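**Cenach Neighborhood Association — minutes, July 23, 2019**

We got going a little after the hour, once the extra chairs had been carried in from the hallway, and it was lovely to see so many faces on such a sticky evening. The December minutes were read and approved with one small correction to the spelling of Rulalby.

**Garden plots.** There are 11 plots on the Mendes Street side and six are spoken for. The meeting agreed to hold the rest for new families until our next gathering, and then open them up to anyone who would like a second one. Hoses are to be coiled after use, please!

**Summer supper.** The supper brought in $251, and everybody had kind words for the peach cobbler. After a long and good-natured talk it was agreed to put the money toward shade cloth for the picnic tables.

**Repair evening.** The Tadau Hall people have offered us their big room again, and we accepted with thanks. Lamps, toasters, bicycles and old computers are all welcome, as they were last time.

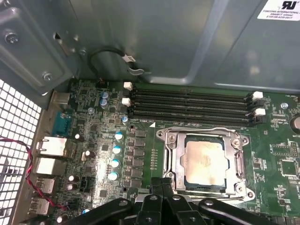
Doors will open at six and the last item will be taken in at 10 minutes to eight, so that folks can get home at a decent hour. A sign-up sheet for bringing cookies went around and came back nearly full.

**Other business.** The gate on the Rulalby path still sticks. Carried over to the next meeting.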